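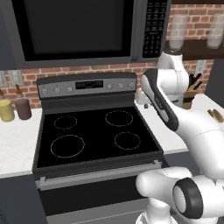
From: Štěpánka Paulík
To: Masholm supporters' list
Date: 13 Nov 2023
Subject: Re: Re: Testimonial match for Mulder - what we know so far

Before everyone gets carried away I'd like to go through this line by line, as I don't think it says what half the list has decided it says. Quoting the relevant part of Saturday's message in full so that people who deleted it can follow.

> Hello all,
>
> Great news for anyone who remembers the back four of the Sernbridge
> years. The club has told us it is "minded" to hold a testimonial for
> Mulder next July, before the pre-season friendlies start. He played
> 175 league games for us and never once asked for a move, so it's
> long overdue in my view.
>
> Fovon have said they would be happy to put their name to it and
> there is talk of 2,000 tickets at a flat price, all proceeds to
> Mulder and the youth section. Old team mates are being contacted.
> I'm told several have already said yes.
>
> Please reply to the list if you would come, so we can show the club
> there's demand. More when I have it.

Taking it from the top.

"Minded" is a word I have heard from this club before. They were minded to put a roof on the away end. They were minded to bring back the reserve side. I'd want to see a date and a kick-off time before I booked a day off work, and I'd want them on the club's own site. At the moment we have somebody telling somebody else.

The 175 games. I've got him on 101 league starts, and I've been keeping these since I was at school. You could get to 175 if you put in cup ties, the county cup, substitute appearances and probably the friendlies too. I don't say this to do the man down. I stood in the rain at Sernbridge when he played the last half hour with his head bandaged, and I'd put him in my best Masholm side without thinking about it. But if it goes on a programme cover it ought to be right, and if the figure came from the club then I'd like to know who adds up for them. Could whoever supplied it say whether it is league only?

"Never once asked for a move" is a nice thing to say about anybody. He did go on loan, twice, and the second time he wasn't in any hurry to come home. I remember the letters in the fanzine. Again, no harm in it, players have rent to pay.

Now the money, which bothers me more. "All proceeds to Mulder and the youth section" could mean half and half, or it could mean 2 per cent and a signed ball. Is it proceeds before or after the stewarding, the floodlights and the hire of whatever Fovon want to park on the touchline? When we did the collection for the goalposts we were told "all proceeds" as well, and a good part of it went on printing. I'd be a lot happier with one paragraph from the club setting out who gets what. It needn't be long.

As for Fovon, being happy to put your name to something costs nothing. Are they paying? If they are, how much, and does it come out of what they already owe for the shirts? I'm told the shirt money has been slow, though I can't prove it, and I'd be glad to be corrected by anyone who knows better.

2,000 tickets. Our best gate last season was well short of that, and that was a local derby with the sun out. A wet evening in the holidays, with half the town away, is a different matter. If they print 2,000 and sell a third of them, the photos will make it look as if people didn't care about him, and that would be unfair. I would sooner see a smaller number sold properly and the main stand full.

"Several have already said yes." Which ones? I don't expect a full team sheet, but if the keeper from the promotion side is coming, say so, because he would sell more tickets than the rest of them put together. If it's two lads who live round the corner and would have come anyway, say that too.

To answer the question that was put: yes, I would come. I'd bring my brother, and I'd pay a fair price on the gate. Please put me down. Just don't send my name to the club as proof that the whole list is behind a plan none of us has read.

One practical thing. Could people please trim the old messages before replying? The digest on Sunday was mostly the same email over and over, and I had to scroll past it on my phone to find the team news.

Has anyone asked Mulder whether he wants one?

Štěpánka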